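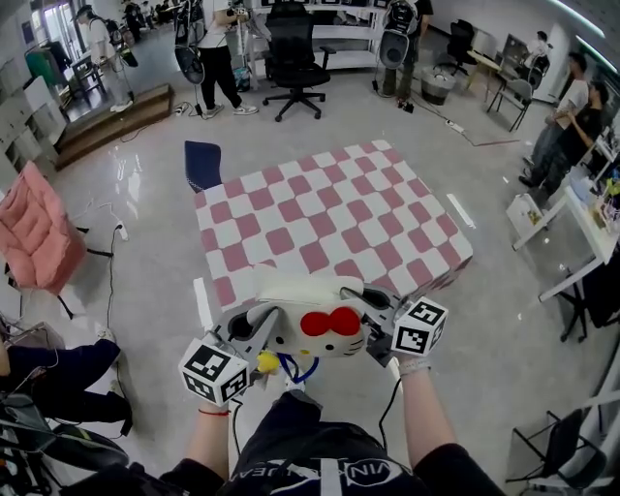 Storing character goods in a checkered box, lid keeps sagging

Posted by Kazue Sugawara, December 31, 2024

I have been trying to get my daughter's character goods into one place before she starts at her new school in April. There are key rings, plush heads, small pouches and a lot of things with cords on them. I bought a large storage box from a shop called Julatetti because the size was right for the corner of the room. It has a flat top and a pink and white check all over, and the white Hello Kitty piece with the big red bow looks good next to it, so I would like to keep the two together. My plan was to put the small things inside and stand the bigger ones on top. After a few weeks the lid has started to dip in the middle. It is 70 cm long and the lid is one panel. The floor is smooth and the box also slides a little when someone leans on it.

What can I put under the lid to stop it from dipping, and is there a better way to store the pieces with cords? They knot together and I spend a long time getting one out. I don't want to replace the box if I can help it. It was not expensive but she likes the pattern.

Osamu Maruyama

Take the lid off and look at the underside. If the fabric is stapled or glued there, leave it alone and lay a stiff board on top of it. A piece of 9 mm plywood cut slightly smaller than the inside of the lid is enough for light things. Any home center will cut it for you. Sand the edges or the fabric will catch.

If the lid only rests on the walls of the box, check that the walls are straight as well. Mine bowed outward and the lid dropped in on one side, and a board would not have fixed that. I put a divider across the middle, the same height as the walls, and it holds both the walls and the lid. I made it from a shelf left over from a Tillman bookcase.

For the sliding, use the rubber mesh sold for putting under rugs. Cut it a little smaller than the base. Wipe the floor first or it won't grip. Don't use double-sided tape on a shiny floor. I did that with a different box and spent an evening getting the glue off.

Do not sit on it in any case, unless the label gives a weight.

Miyuki Oda

Small bags with a zipper, one piece per bag. I have more than 300 key rings and straps and this is the only thing that worked for me. Wind the cord around two fingers, slip it off and put it in the bag next to the piece. Don't wind it around the piece itself. The cord leaves a mark on soft plastic, and a dark one can leave color on a white face.

Stand the bags upright in shallow trays like cards in a file. The trays I use are Brenau but any will do. Heavy things go at the bottom of the box and plush on top. Anything with a fabric bow should go in with the bow facing up and nothing on it, as a crushed bow is hard to get back into shape.

Keep the box out of the sun too. Pink fades quickly by a window.

Kazue Hayashi

just buy a plastic one with a hard lid and put the checkered one in her room for clothes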